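Chapter 6
Proteins on the Clock: Folding, Chaperones and What Happens When It Goes Wrong

Before you start: reread the bit in Chapter 2 on peptide bonds and hydrophobic side chains. Need it on nearly every page here.

A ribosome turns out a chain. Just a chain, amino acids in a row, floppy, no use to the cell yet. Somehow that chain gets into one shape, the right one, mostly within seconds and often faster. Get the shape, get the function. Enzymes, receptors, channels, the fibers in your tendons, all the same rule. (A fair number of proteins stay partly unfolded on purpose. Section 6.7. Park it for now.)

Why one shape? Short answer, energy. Greasy side chains hide from water, charged ones don't mind it, hydrogen bonds line up into helices and sheets, and the whole thing slides downhill to a low energy state. Disulfide bonds lock some of it in place, mainly in proteins headed out of the cell. The sequence holds the instructions. Small proteins prove the point nicely: unfold them in urea, wash the urea out, and back they go on their own.

Large proteins are a differnt story. Long chains, several domains, lots of ways to go wrong. And the cell is crowded. Not a clean test tube with one kind of molecule in it. Sticky patches that should end up buried are hanging out in the open while the chain is still being made, and there are other sticky patches everywhere. Two of them meet, you get a clump. Clumps grow.

Hence chaperones. The name covers several families, and students mix them up every year, so go slowly through 6.2 and 6.3.

Hsp70 types grab short greasy stretches, hold on, let go when ATP is spent and swapped. Hold, release, hold, release. Each release is a chance to fold.

Chaperonins are barrels. Unfolded protein goes in, lid goes on, the protein has a private room for a few seconds. Then out, folded or not. If not, another turn.

Small heat shock proteins do no folding at all. They need no ATP. They just keep damaged proteins from clumping until one of the others is free.

None of these tells a protein what shape to take. Common exam mistake. The chaperone keeps trouble away, the sequence does the rest.

Worked problem used all through this chapter: the Pemer data set. Short model protein of 456 residues, called Pludon in the tables, folded with and without chaperone. The simulation runs come from the Ilta package, 4000 starting chains, every one of them unfolded at time zero. You don't need to run it yourself to follow. If you do want to, any ordinary desktop will manage the small version, the full set takes patience.

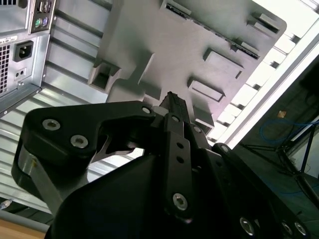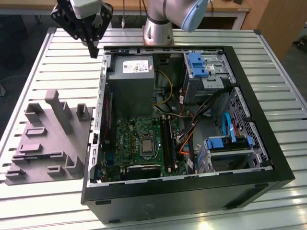 Miranda objects at this point that a folding simulation leaves out the ribosome, so the chain starts whole when in a cell it would come out one end first, and the front half could be folded before the back half even exists. Fair. That is a real limit and it matters most for multi-domain proteins, where the first domain often does settle early. For a single domain like our model the difference is smaller. Keep the objection in mind when you get to Table 6.3, where the misfolded fraction looks high.

Now the failures. A protein that can't be folded gets tagged with ubiquitin and fed to the proteasome, chopped up, amino acids reused. Works well in a young, unstressed cell. Heat, heavy metals, low oxygen, age, all of these load the system. The cell answers by making more chaperones (the heat shock response, 6.5) and, in the endoplasmic reticulum, by slowing translation down so that less new chain arrives (the unfolded protein response, 6.6). Two different alarms, two different compartments. Don't merge them.

When both fall behind, aggregates stay. Some are shapeless. Others are amyloid, very orderly, sheets stacked along a long fiber, and very hard to take apart. Amyloid turns up in Alzheimer's disease, in Parkinson's, in type 2 diabetes. Whether the big fibers do the harm or the small early clumps do is argued over, and 6.8 gives the case for each.

Terms you'll meet first in this chapter: native state, molten globule, chaperonin, client protein, proteasome, amyloid, proteostasis. Definitions in the margins as they come up.

6.1 The energy landscape

Picture a funnel. Wide rim at the top, thats all the unfolded shapes, a huge number of them. Narrow bottom, the native state. Going down means losing free energy. The walls are not smooth. Small pits along the way trap a chain for a while, and a deep enough pit traps it for good unless something pulls it out.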